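Unit 4 handout: Scheduling when people share the same resources

Read this before the September workshop and bring a pencil. We're going to redraw a lot of bars!

Last unit you built a network diagram and found the critical path, and it felt great because every task started the moment its predecessors were done. Now comes the part I love. In that diagram you assumed each task could have whoever it needed. Put names on the tasks and the picture changes completely.

Our running case is the Niltstead office move. The plan has 50 tasks, and the critical path says the job takes 9 weeks. Then you look at the electrician (one person, booked on three tasks in week two) and the nice clean finish date falls apart. 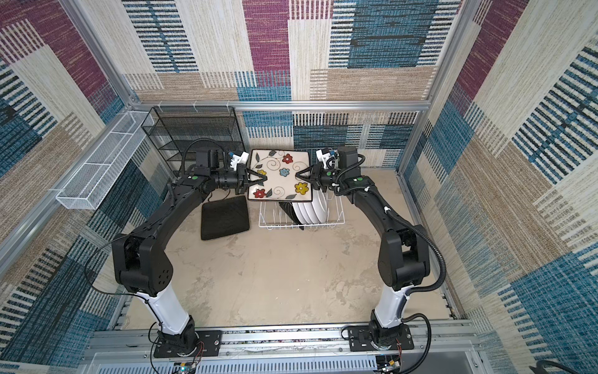
So we level. Resource leveling means shifting tasks until nobody is booked past their limit, even if the end date moves. Resource smoothing is the gentler cousin: you only shift tasks inside their float, so the end date stays put and some overload may remain. People mix these two up all the time, so write both definitions in your own words in the margin.

A quick way to level by hand:
List the tasks that compete for the same person.
Sort them by total float, smallest first.
Give the person to the first task and push the others back.
Recalculate float after every push (students skip this one, and then the numbers go weird).

Try it on the Niltstead electrician and you'll see one task slide harmlessly and the other drag the finish out with it.

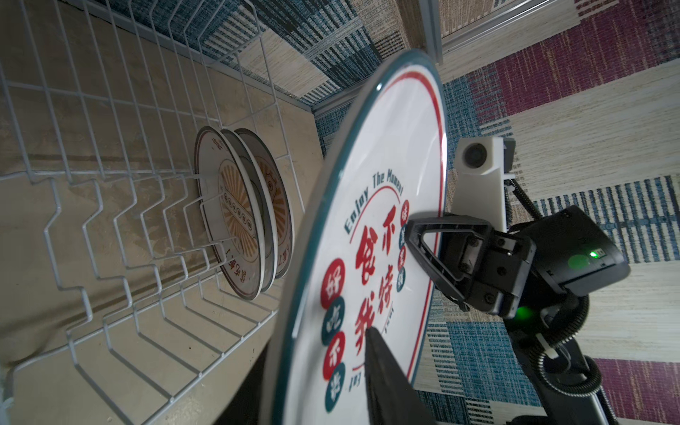

Loukia Mitsotakis-Vlachou objected in last term's session that sorting by float is too mechanical, and that on the Prultdale job she would have sorted by how hard each person was to rebook. I think that's a terrific point. Float is a tie-breaking rule, and you're free to pick another one as long as you write it down and stick with it through the whole schedule.

Now the Prultdale data. The team had 471 hours of work planned and 144 of those hours sat with a single tester. Draw the histogram before you touch the dates. You'll spot the peak right away, and it's so much easier to fix something you can see.
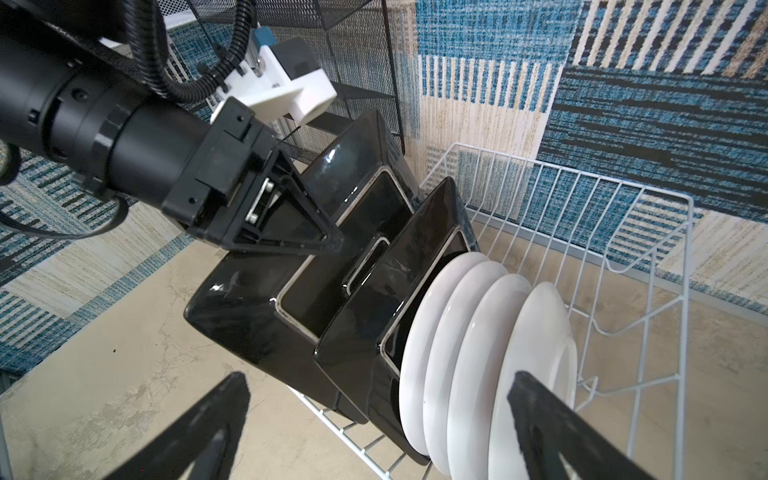

Can I just split a task in two to get around a conflict?
Sometimes, if the work can really be paused. Add time for stopping and restarting, and show the two halves as separate bars so the gap is visible to everyone.

Splitting works nicely for things like data entry or painting. It's awful for tests that have to run start to finish.
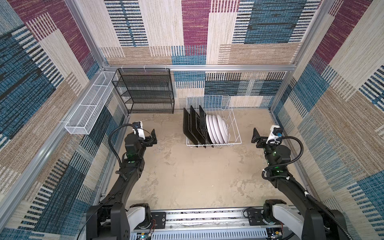

One more idea and then you're ready for the exercises. After leveling, the longest chain through the schedule may run through people as well as task links. Two tasks with no logical connection can end up tied together just by sharing the tester. Mark those ties with a dashed arrow. In the Prultdale schedule there's a lovely one hiding near the end, so go hunting for it!

Exercises
1. Level the Niltstead electrician's tasks and state the new finish date.
2. Smooth the same tasks and note any overload left over.
3. Redo exercise 1 using Loukia's rule and compare the results.

Swap answers with a partner before we start.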